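Bench Technician, Small Electronics Intake (part-time, fixed term)

Location: Vurndale workshop, second floor
Reports to: Evanthia Stergiou, workshop lead
Start: November

Sallura receives used household and office electronics from collection points in the region. Items arrive mixed in crates. Each item is taken to a table, identified, checked for damage, recorded and moved to one of the outgoing shelves. We are hiring one technician for the table work.

Scope of work

The technician takes items from the intake crates and places them on the table one at a time. Type, maker and model number are entered in the log where they can be read. If the label is missing or worn, the item is logged by type only and the field is left blank. Do not guess a model number from the shape of the housing.

The housing is checked for cracks, missing screws, open battery doors and signs of liquid. Cords are checked along their full length. A cord that cannot be detached stays with its item and is coiled and tied before the item leaves the table. Detached cords go in the cord bin with a tag carrying the log number.

Items with swollen or leaking batteries are not opened. They go in the lidded metal box by the door, and Min-kyu Yeom is told the same shift.
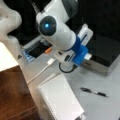
Tables are cleared at the end of each shift. Small parts found on the surface are bagged and labeled with the log number of the last item handled. Surfaces are wiped with a dry cloth first, then with the cleaner kept under the sink. Spray goes on the cloth and is kept off the table.

The log is kept in Annan, our inventory program. Training takes two shifts. The current backlog is 485 items, and a further delivery is expected before the end of the month.

Hours and pay

Shifts run from 8:30 a.m. to 1:00 p.m., four per week. The contract covers 60 shifts. Extension depends on intake volume and is decided in the final two weeks. Pay is hourly, on grade 3 of the workshop scale, which is sent to applicants on request. Breaks of 15 minutes are paid. Parking is available behind the building; the bike rack is at the front entrance.

Requirements

Experience handling small electronics, paid or unpaid. Able to read fine print on labels, with glasses or a magnifier if needed. Able to lift crates of up to 600 ounces from a cart to table height. Clear typing and consistent spelling in log entries. Able to work standing or on a high stool for most of a shift.

Soldering is not part of this job. A background in repair is useful but will not be weighted above accurate record keeping.

How to apply

Send a resume and a short note, one page at most, to Soon-im Jeon at the Vurndale office. The note should describe one task in which you had to sort or record a large number of objects, and how you dealt with entries you were unsure of. Applicants selected for a visit will spend one hour at the table logging a mixed crate. The visit is paid at the shift rate.

Questions about hours or building access go to Soon-im Jeon. Questions about the table work go to Evanthia Stergiou.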